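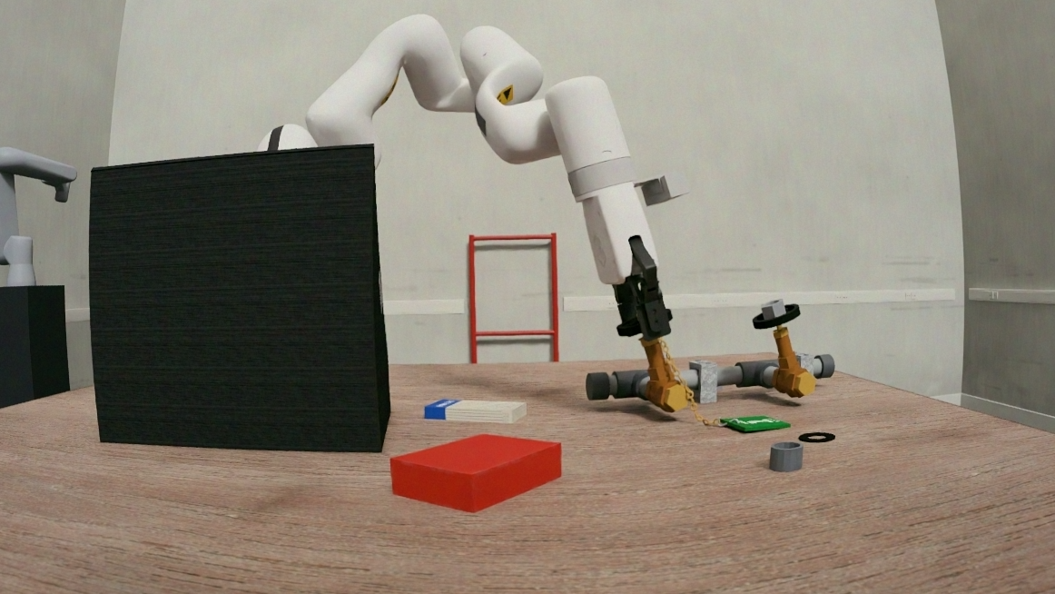 Why does the tap sometimes go BANG?

Have you ever turned off the kitchen tap really fast and heard a thump from somewhere inside the wall? When I was 8 I was certain we had a badger living behind the fridge. I even left it a biscuit. It was my Auntie Malathi who told me what the noise really was, and it has a brilliant name: water hammer.

To understand it you need to know how water gets to your tap in the first place, so let's start there.

Water is pushed, not pulled

Lots of people think a tap sucks water out of the pipe. It doesn't! The water is already sitting right behind the tap, being squashed forwards and trying to get out, a bit like a crowd of children at the classroom door just before break. The tap is the teacher holding the door shut. Open the door and out they all come.

That squashing is called pressure. Where does it come from? Sometimes from a pump, which is a machine that shoves water along. Sometimes it comes from height. If you keep a big tank of water up on a hill, all the water at the top is pressing down on the water at the bottom, and the water at the bottom gets pushed along the pipes to the houses below.

You can try this one yourself (outside, please, or in the bath). Take an old plastic bottle and ask a grown-up to poke three holes in the side, one near the top, one in the middle and one near the bottom. Cover the holes with tape, fill the bottle right up, leave the lid off and then rip the tape away. Look at the three squirts where they come out of the bottle. The bottom one shoots out hardest, as it has the most water sitting on top of it.

So what is a valve?

A valve is anything that lets stuff through a pipe, or stops it, or only lets a bit of it through. Your tap is a valve. There's one in your bicycle tyre and one inside the toilet cistern. You have four inside your heart, opening and closing right now while you read this, and they never get a day off.

Not all valves work the same way. These are the ones I like best.

The gate valve. Imagine a little wall that slides up and down inside the pipe. You turn a wheel round and round and the wall lifts out of the way. It takes ages to open, which can be a good thing, and I'll tell you why in a minute.

The ball valve. Inside is a ball with a hole drilled straight through it. Point the hole along the pipe and the water runs through. Turn the ball sideways and the water bumps into solid ball and stops. You only have to move the handle a quarter of a turn — very quick, very satisfying.

The check valve. This is a one-way door. Water can push it open from one side, but if the water tries to come back, it pushes the door shut on itself. The ones in your heart work like this.

The float valve. There's one of these in most toilet cisterns. A float bobs on top of the water, and as the water rises the float rises too, until it shuts the valve off. When you flush, the float drops and the valve opens again. If you ask nicely, a grown-up might take the lid off and let you watch. I have watched ours far more often than I should admit.

Back to the bang

Now for the badger. When water is rushing along a pipe, it's heavy and it's moving. A litre of water weighs a kilogram, the same as a bag of sugar, so a long pipe full of it is like a whole train of sugar bags.

What happens if you shut the valve very suddenly? The train crashes! The water at the front stops, the water behind slams into it, and a shock goes whizzing back along the pipe. If the pipe isn't held tightly to the wall it gives a jump and knocks against something. BANG.

Turn the tap off slowly and the water has time to calm down. So now you can see why a slow old gate valve is handy on a big pipe. It's much harder to shut one in a hurry.

Our bang was cured by a plumber called Mrs Unnithan, who put in two new clips to hold the pipe still. She let me pass her the screwdriver.

Something to do at home

Go on a valve hunt. Look under the sink, by the radiators, on the garden hose and on the paddling pool. Don't turn any of them unless a grown-up says you can, especially anything to do with gas or the boiler. My record is 11, and I'm still cross that I forgot the bicycle pump.

While you're at it, ask if anybody knows where the stopcock is. That's the valve that turns off the water to the whole house, and it's often under the kitchen sink. Ours was behind the potatoes.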